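Início Produtos Assistência Manuais Contacto

Flostar – Toalheiro elétrico de parede
Manual de instalação e utilização
Secção 4: Primeira colocação em funcionamento e utilização diária

Atualizado em abril | Serviço de Documentação Técnica Kisard

4.1 Antes de ligar o aparelho

A presente secção pressupõe que a fixação à parede foi concluída de acordo com a Secção 3 e que a ligação elétrica foi efetuada por um técnico habilitado. O aparelho não deve ser colocado em tensão enquanto decorrerem trabalhos de pintura, assentamento de azulejo ou aplicação de silicone na mesma divisão.

1. Retire a película de proteção dos tubos e do painel de comando.
2. Confirme que os quatro suportes se encontram apertados e que o aparelho não apresenta folga.
3. Limpe os tubos com um pano macio, ligeiramente humedecido, e seque-os.
4. Ligue o disjuntor correspondente no quadro elétrico.
5. Prima a tecla de alimentação. O indicador do painel acende-se com luz fixa.

NOTA: Durante o primeiro aquecimento pode libertar-se um ligeiro odor, proveniente do revestimento dos tubos. Mantenha a divisão ventilada durante cerca de duas horas.

4.2 Preparação e colocação das toalhas

As toalhas devem ser torcidas ou centrifugadas antes de serem colocadas no aparelho. Recomenda-se a utilização exclusiva de têxteis laváveis com água. Peças que tenham estado em contacto com solventes, óleos ou ceras não podem ser secas no toalheiro, mesmo depois de lavadas à mão.
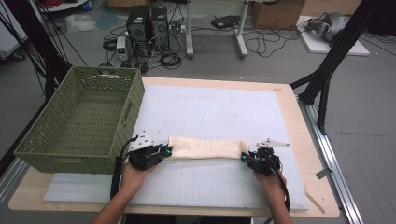 1. Estenda cada toalha sobre um único tubo, com as duas metades de comprimento semelhante.
2. Deixe livre pelo menos um tubo entre peças consecutivas.
3. Não sobreponha toalhas. A acumulação de camadas prolonga a secagem e pode ativar o limitador de temperatura.
4. Mantenha o painel de comando descoberto.

CUIDADO: Os tubos podem atingir temperaturas elevadas. Em habitações com crianças pequenas, o tubo inferior deve ficar à altura mínima indicada na Secção 3.

4.3 Programação

O modelo dispõe de dois modos de funcionamento. O modo Conforto mantém a temperatura selecionada de forma contínua; o modo Secagem funciona durante um período definido e desliga-se automaticamente.

1. Prima a tecla Modo até surgir o símbolo pretendido.
2. No modo Secagem, selecione a duração com as teclas + e –. O valor máximo é de 6 horas.
3. Prima novamente a tecla Modo para confirmar.

Em caso de falha de corrente, a programação é conservada, mas o relógio deve ser acertado. Os aparelhos ligados ao termostato Yorath seguem o horário deste último, e as teclas de duração ficam inativas.

4.4 Limitador de temperatura

Se o indicador piscar, o limitador interrompeu o aquecimento. Desligue o aparelho, retire todas as peças e aguarde o arrefecimento completo antes de o voltar a ligar. Caso a situação se repita, contacte o centro de assistência de Dretenholm – a abertura da caixa de comando por pessoal não autorizado anula a garantia.

Secção anterior | Secção seguinte: Limpeza e manutenção

Partilhar (6) Comentários (2)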